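Foro Drusura > Mente y cerebro > Atención y conciencia

Tema: ¿Alguien más nota el latido ANTES de ponerle nombre a la emoción?

Collorness escribió:
¡Hola a todos! Llevo desde noviembre haciendo las prácticas de conciencia corporal del cuaderno de Úna Tierney y estoy entusiasmada. Dos veces al día, siete minutos, atender al pulso sin tocarse la muñeca y apuntar qué aparece. Ayer noté el corazón acelerado y un nudo en el estómago bastante antes de saber que estaba enfadada (¡con mi hermana, por un mensaje de hacía horas!). Me parece fascinante que el cuerpo vaya por delante y la palabra llegue luego. ¿A vosotros os pasa?
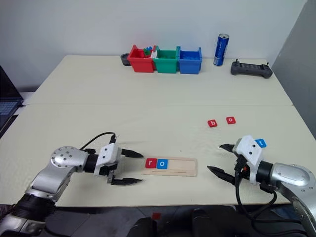
Zevomska comentó que a ella le ocurre al revés: primero le viene la palabra, «miedo» por ejemplo, y solo entonces encuentra la presión en el pecho. Sospecha que muchas veces la sensación la fabricamos al buscarla.

Pan escribió:
Yo estoy con Zevomska, al menos a medias. Contar latidos en reposo es traicionero: si sabes que tu pulso ronda siempre lo mismo, aciertas por costumbre sin sentir nada. Hice la prueba con una grabación de 320 segundos y clavé el número pensando en la lista de la compra. Eso no es interocepción, es aritmética.

Collorness escribió:
Jajaja, vale, lo de la aritmética te lo compro. Pero yo no cuento, solo atiendo, y el enfado no lo estaba buscando, me lo encontré. Además el cuaderno insiste en anotar dónde se nota y con qué intensidad, sin interpretar. Tengo ya más de 800 apuntes y releerlos es una maravilla, hay tardes enteras en que solo pone «mandíbula». 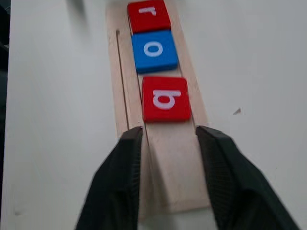 ¿Y cuánto tiempo dejas entre la sensación y escribirla?
Casi nada, unos segundos; si espero más, ya me he contado una historia y apunto la historia.

Pan escribió:
Ese detalle me gusta mucho. Sigo sin creerme que el cuerpo «sepa» antes, porque recordar el orden de dos cosas tan pegadas se nos da fatal. Pero como ejercicio de atención me apunto, empiezo esta noche.

Zevomska escribió:
Pues yo lo probaría sin etiquetas de emoción la primera semana, solo lugar e intensidad, y las palabras al final del día. Si coinciden con lo que dice Collorness, me trago lo mío con gusto :)

Collorness escribió:
¡Me encanta la idea! Abro hilo aparte para los apuntes de los tres y lo enlazo en cuanto lo tenga.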